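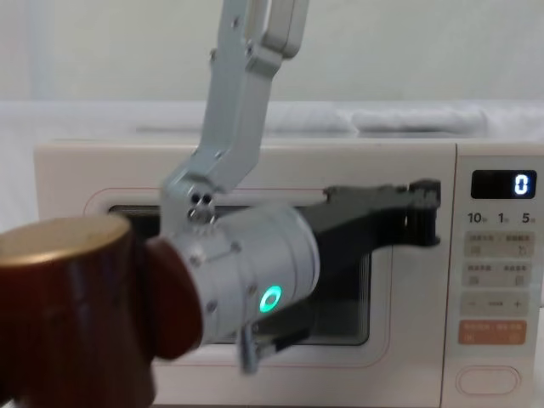

Page last changed: Saturday, 4:15 p.m.

Shared kitchen at Stidness gets its microwave, and a lunch menu to go with it

Good news for everyone who has been eating cold noodles at their desk: the kitchen corner at Stidness House has a microwave again! It's a compact countertop model in creamy white with soft rounded corners, and it went into service this week on the second floor. The old one gave up in January, and the sign-up sheet asking for a new one collected 100 names before the front desk ran out of paper.

The money came from the Pernus Street bake sale, which brought in $1,557. That paid for the oven, a set of lidded bowls and a stack of dish towels, with enough left over to start a small fund for the kettle (long overdue, as anybody who has waited for it to boil will tell you).
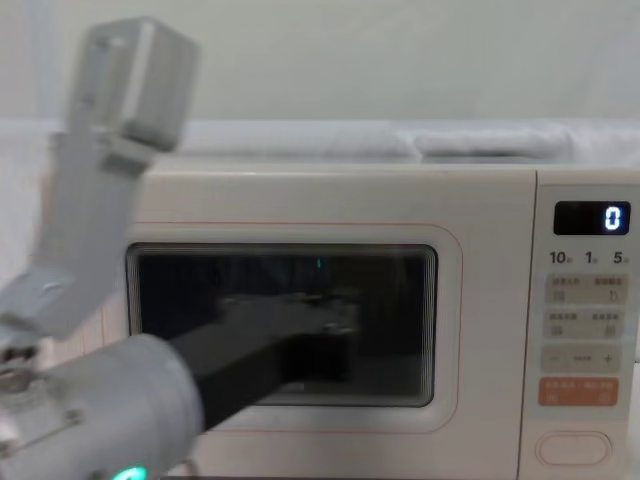 The new microwave, with its wide dark door window.

Getting used to it should be easy. The buttons sit in a stack under a little display, and the glass plate lifts out for washing. Please wash it! A damp cloth and a drop of dish soap will do. Cover soups and sauces, take the fork out first, and wipe up spills before they bake on.

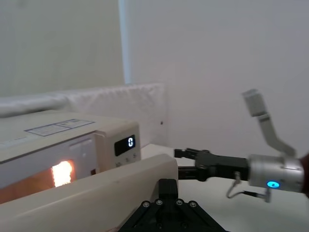 Lunch hours are a bit longer now too. The kitchen opens at 11 and stays open until 2, so the noon line ought to be a good deal shorter than it was last fall. If the window is glowing orange, somebody's lunch is in there, so give it a minute and have your own bowl ready. Leftovers can wait in the refrigerator next door with a name on the lid, and anything still there on Friday evening gets thrown out.

To celebrate, the Urar Supper Club is putting together a free booklet of 22 recipes that can be made start to finish in a microwave. We've had a peek, and it's a treat: mug cakes, steamed dumplings, baked sweet potatoes, even a garlic rice from the Cabanatuan lunch counter that smells like Sunday breakfast. Copies will be by the sink next week.

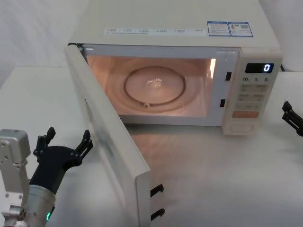 One reader wrote in to say that the sweet potatoes come out much better if you prick them all over and wrap them in a damp paper towel, and asked whether the booklet could have a page for oatmeal. It can, and the club would love to have your version. Drop recipes in the box at the front desk by Thursday noon.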